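About Us
By Saranya Pai
Wednesday, January 2, 2019
3 minute read

Hello! I'm Saranya, and I run Wurnonura, a very small company that mends, alters and re-knits jumpers, cardigans and pretty much anything else with a stitch in it. If you've landed on this page you probably want to know who's going to be handling your granddad's Aran, so I'll try to tell you.

I learned to darn from my aunt Venkataraman-side (my mum's family, there are a lot of them and they all have opinions about wool). She had a biscuit tin of needles and a wooden mushroom that she wouldn't let anyone else touch. I was allowed to hold the torch. By the time I was at college I was doing elbows for half my corridor in exchange for toast, and it still took me years to think of it as a job.

The job I had in between was in the sample room at Zerkis, a knitwear firm that made school and work uniforms. I was there for a good long while and I loved bits of it. It's where I learned to link a collar properly and to read a garment inside out, and where I got used to seeing perfectly decent jumpers written off for one dropped stitch. I used to take them home. My flat was ridiculous.

Wurnonura began on my kitchen table with 3 moth-eaten cardigans from a neighbour, and she told her choir, and off it went! Last year we mended 400 pieces, most of them sent by post, and I now have a proper workroom with north light and a door that sticks in wet weather. The name comes from a word my little brother made up for the noise of our gran's knitting machine. I did try to come up with something more sensible. It didn't stick.

So what do we do? Mostly moth holes, worn elbows, cuffs that have gone to string and necklines somebody has pulled over a motorbike helmet once too often. We do invisible mends where the yarn allows, and cheerful visible ones where it doesn't (or where you'd simply like a mustard patch, which I'm always pleased about). I keep 1000 little cards of yarn sorted by shade, and I still never have the right navy. There are so many navies.

We also look after a fair few Himalex walking jumpers, those thick ones with the zip. If yours has a broken zip, please send it with the slider still attached if you can find it. I can replace the whole thing but it costs more.

A word about washing. Please wash your knits before you post them to me, even if they look clean, and let them dry flat all the way through. Moths like a bit of soup on the front as much as they like the wool. Use a wool setting if your machine has one, cool water, and only a small load so that nothing gets rubbed about.
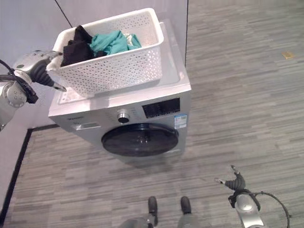
If you're not sure whether something can go in the machine at all, do it by hand in the sink and squeeze, don't wring. And if the label has been cut out and you've no idea what it's made of, drop me a line first and we'll work it out together.

Prices start low for a single hole and I'll always tell you before I begin if I think the mend will cost more than you'd want to pay. I've been known to talk people out of it. I've also spent two days on a baby's cardigan the size of my hand, so there's no real logic there.

The workroom is open to visitors on Saturday mornings, number 212, up the stairs past the framer's. Ring the bell twice, I often have the radio on.

Recent posts
Finding the right navy
Cedar balls, lavender and what I use instead
How to pack a jumper for the post
Replacing the zip on a Himalex
Swiss darning for beginners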